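How to use less salt with instant noodles, but keep the taste?

Asked by Bouchra El Sherbiny, 22 April 2018
Category: Everyday cooking

Hello all. I have a question about packet noodles. My doctor told me in November that I must eat less salt, and I was doing well with bread and cheese, but the noodles are my weak point. I eat them for lunch when I work late shift, maybe three times in one week. I tried to use only half of the seasoning and the soup becomes like hot water with a color. I tried also to add lemon, it was a little better.

My son likes the very hot ones, and I began to like them too. So we have many at home and I don't want to throw them away.
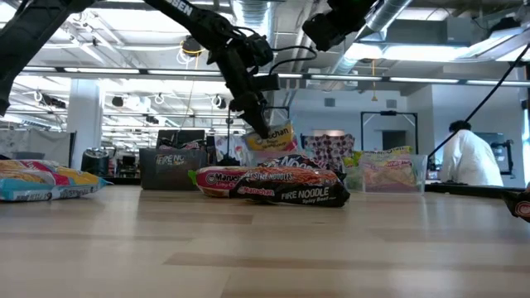 Fire Noodles, and a pink-red Maruchan packet underneath.

What can I put instead of the seasoning? Please nothing that needs a special shop. In Praniden we have one supermarket and it is small. Also I have only 22 minutes for lunch, so I can't cook a broth from bones.

3 answers

Yaa Nartey
Half of the powder is a good start, but I think you use too much water. If you take half powder, take also less water, so the soup is stronger in your mouth. I make it almost dry, more like a sauce. Pour out most of the cooking water, leave some spoons of it in the pot, then put the powder and a little oil, and stir quickly.

For taste without salt I use these: garlic (fry it first, one minute is enough), fresh ginger, rice vinegar, black pepper, sesame oil, green onion. Vinegar is the most important one for me. My sister Mansa puts a spoon of peanut butter, the kind with no salt added, and she says it is the best. For me it is too heavy at lunch, but you can try.

Please check also the noodles alone. In many brands there is salt in the dough too, so without the powder it is still not zero. Read the table on the back, and look if the number is for the whole packet or for one half. I made this mistake for a long time.

Bernice Agbeko
just don't eat them

Aroha Katene
I agree with Yaa about the vinegar. I want to add one thing about soy sauce, because people often say "use soy sauce instead". It has a lot of salt, also the "less salt" bottle has quite much. If you use it, measure with a teaspoon and don't pour from the bottle.

What I do on Sunday: I cut 8 cloves of garlic and a piece of ginger, cook them slowly in oil with chili flakes, and keep it in a jar in the fridge. I throw away what is left after three days, you should not keep garlic in oil for long. One spoon of this in the noodles and you need very little powder. For a short lunch it is practical, everything is ready before.

Frozen spinach or peas are also good, and an egg. They make the bowl bigger and then one packet is enough for two persons, so each one gets half of the salt.

If your doctor gave you a number for the day, follow this number and not us.

Comment from Bouchra El Sherbiny
Thank you Yaa and Aroha. Today I made it with less water, vinegar and an egg, and I used a third of the powder. It was good! My son said it needs more chili, but he says this about everything. Is white vinegar the same as rice vinegar, or must I use less of it?

Comment from Yaa Nartey
White is sharper. Start with half.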